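Skanstead Under-Sink Water Filter: My Set-Up Guide
Section 2 – Fitting the filter and flushing it through
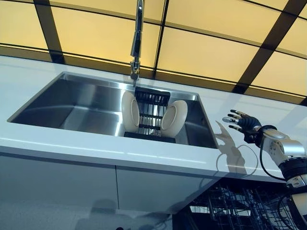
Stainless steel sink with a tall chrome tap and a black dish rack.

Righto, if you've come from Section 1 you'll have picked your spot in the cupboard and checked you've got all the bits. If you skipped Section 1 (I would have too), go back and read the part about water pressure, then come and find me again.

I've fitted the Skanstead in three kitchens now: mine, my sister's, and Lucía Vallejo's, where the cupboard was so full of saucepans we spent longer emptying it than plumbing. I've written this the way I'd explain it if I was kneeling on your kitchen floor with a torch in my teeth. The leaflet in the box is fine as far as it goes, but the drawings are tiny and it calls the same part by two different names. I'm going to call it the tee piece the whole way through.

You're only tapping into the cold line. The hot side stays exactly as it is.

One more thing before you start. Rules about who's allowed to do plumbing work change from state to state, and if you rent you'll want the okay from your landlord in writing. Check both first, and get a licensed plumber in if that's what your area asks for. You can still use this guide to do the cartridge changes yourself.

Shutting off and draining

1. Find the cold isolation valve under the sink and turn it clockwise until it stops. Firm is plenty. Old valves don't like being muscled.

2. Open the kitchen tap on cold and let it run out. It should drop to a dribble and then quit. If it keeps running, your isolation valve isn't sealing and you'll need to shut the water off at the meter instead.

3. Leave the tap open. Put a towel down in the cupboard and a shallow tray on top of the towel (an old roasting tin is perfect).

Caution: If there's a power point in the cupboard for a dishwasher or a disposal unit, switch it off and unplug whatever's in it before you undo anything wet. Tie the lead up high, well out of the drip zone.

Mounting the bracket

4. Hold the bracket against the side wall of the cupboard and mark the screw holes in pencil. You need 53 mm of clear space under the filter housing so you can drop the bowl and get the cartridge out. I ignored this the first time and had to take the whole lot down again, so please learn from my wasted Saturday!

5. Check what's on the other side of the panel. If it's the end of a run of cupboards, use the short screws in the bag. The long ones will come straight through and say hello to you in the hallway.

6. Drill your pilot holes, screw the bracket on, and give it a decent tug. A full housing is heavier than you'd think.

Note: If your cupboard walls are soft or a bit swollen from an old leak, screw a scrap of timber to the wall first and mount the bracket on that. Mine's been up on a bit of leftover pine shelving for years and hasn't budged.

Connecting the tee piece and hoses

7. Undo the cold hose from the isolation valve with a spanner. A cupful of water will come out into your roasting tin, and some of it will go up your sleeve.

8. Check there's a rubber washer sitting flat inside the tee piece. Thread the tee piece onto the valve by hand, then nip it up a quarter turn with the spanner.

9. Reconnect the original cold hose to the top of the tee piece. Same again: by hand, then a quarter turn.

10. Push the blue tube into the side port of the tee piece until you feel it bottom out. There are two stages to it – you'll feel it grip, and then with another good shove it goes past the O-ring. Pull back on it. If it slides out, it never got past the first stage.

11. Push the other end into the port marked IN on the filter head. The white tube goes from OUT to the little filtered water tap, which you'll have fitted back in Section 1.

Caution: Cut tube ends square with a sharp blade. Scissors squash the tube into an oval and it'll weep forever. Emilian Ghiță over the back fence did his with kitchen scissors and blamed the fittings for a fortnight.

Try to keep the tubes in lazy curves with no kinks. If one does kink, cut that section out and start with fresh tube, as it won't ever properly straighten. There's a good bit of spare in the box.

Fitting the cartridge

12. Wash your hands. Take the plastic wrap off the cartridge and pull the caps off both ends (yes, people leave them on).

13. Smear a little of the silicone grease from the sachet around the big O-ring. Don't use petroleum jelly, it'll swell the rubber.

14. Drop the cartridge into the bowl with the arrow pointing up, then screw the bowl onto the head by hand. The plastic wrench is really for getting it off again. If you crank it up with the wrench now, you'll be swearing at yourself at the next change.

Turning on and flushing

15. Close the kitchen tap. Open the isolation valve slowly, a bit at a time, and listen. You'll hear the housing fill. Once it goes quiet, open the valve the rest of the way.

16. Run a dry tissue around every joint. Tissue shows up a weep much better than a finger does. If you find a damp one, shut the valve, take the joint apart, check the washer and do it up again.

17. Open the filtered tap and let it run for 15 minutes. It'll cough and splutter, and the water may look grey to start with. That's carbon dust from the new cartridge. Catch it in a bucket for the garden if you hate seeing it go down the drain. My lemon tree got the lot.

18. Close the tap and go and have a cuppa, then check the joints again with fresh tissue. Check once more before bed, and leave the roasting tin in place overnight.

Note: Cloudy white water that clears from the bottom of the glass up is only air. It can hang about for a few days.

If something's not right

Slow flow from the filtered tap: look for a kink first, then check that the isolation valve is fully open. If both are fine, pull the cartridge and see whether you left a cap on.

Drip from the bowl: nearly always grit on the O-ring, or an O-ring that's hopped out of its groove. Wipe it, grease it, try again.

Banging in the pipes when you shut the tap: your pressure's too high and you need a limiting valve on the line. Have a plumber look at that one.

Funny taste after the flush: run it for another few minutes. If it still tastes off the next day, ring the shop you bought it from and quote the batch number on the cartridge label.

Write the date on the bowl in marker before you shut the cupboard. Cartridge changes are in Section 3, along with what to do if the bowl won't come undone.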